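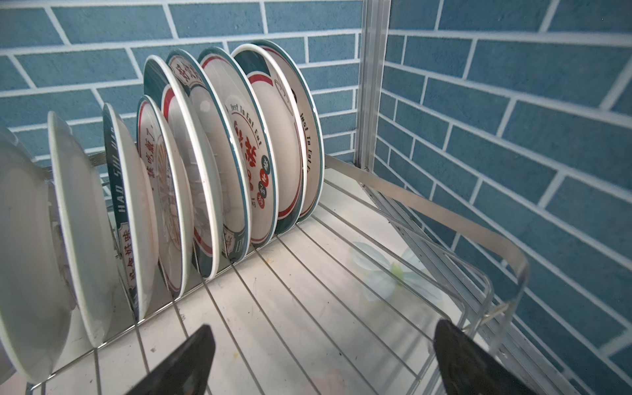

Figure 1. Wrist camera view of the dish rack, gripper open.

Lecture notes 7: Learning to grasp thin things that stand close together
Handout revised 11/03/2019

Reading before class: the Grulum paper, sections 2 and 4. Skip section 3 unless you enjoy notation.

7.1 Where we left off

Last time we had a grasp scorer that worked nicely on blocks. Blocks are kind. They have flat sides, they stay put, and they are the same block from most directions. A standing plate is a curve from one side and a line from the other, and the hand needs to close across the line.

Look at Figure 1 with that in mind. The second and third plates from the left are nearly edge-on, and there is a clear gap between them. Farther up the row the faces turn toward us, and the ninth plate is mostly hidden behind the eighth. A scorer trained on blocks likes big, bright, well-lit faces, so it will happily propose pinching a plate by its picture. The lettering makes this worse. "Just To Eat Eat" has crisp edges, and crisp edges are what our first network learned to love.

7.2 The method

Ruveck splits the problem into two steps.

Step one finds rims. For each pixel, the network predicts whether it lies on a rim and which way the rim runs. Printed bands and rings count as negatives. If you leave that out, you get a very confident rim detector for teal and red paint.

Step two scores pairs of finger positions, one on each side of a rim. The score is

s = r × g

where r is the rim confidence and g is the free space for the outer finger, scaled from 0 to 1. Multiply, please, and don't add. With a sum, a beautiful rim with no room beside it can still win, and then you will be buying plates.

7.3 Training data

The set holds 2449 attempts, all recorded from the wrist camera. Labels come from the force reading after the lift, so a pinch that held for the wrong reason is marked as a success. We know. Problem 3 asks you to do something about it.

We held out 200 attempts for testing. They were chosen by rack layout and not by shuffling single attempts, as neighboring attempts look almost alike and shuffling would have given us a lovely, meaningless number.

7.4 Result

On the held-out set, the block-trained scorer succeeded 134 times. Ruveck did better on well-spaced plates and about the same on crowded ones – a smaller win than the Grulum abstract would lead you to expect. Overlap is the hard case. When only a crescent of a plate shows, r can be high and g is mostly a guess.

Glossy centers cause a second kind of trouble. A small round reflection moves when the camera moves, and the rim step sometimes follows it around like a cat.

7.5 Problems

1. Sketch g for the gap between the second and third plates in Figure 1, then for the eighth and ninth. State what you assumed about the parts you can't see.

2. Show with numbers of your own choosing how the sum and the product can pick different grasps.

3. Propose a label that would catch a lucky pinch. You may add one sensor, cheap.

Hand in before the December break. Code goes in the Machala folder, under your own name this time.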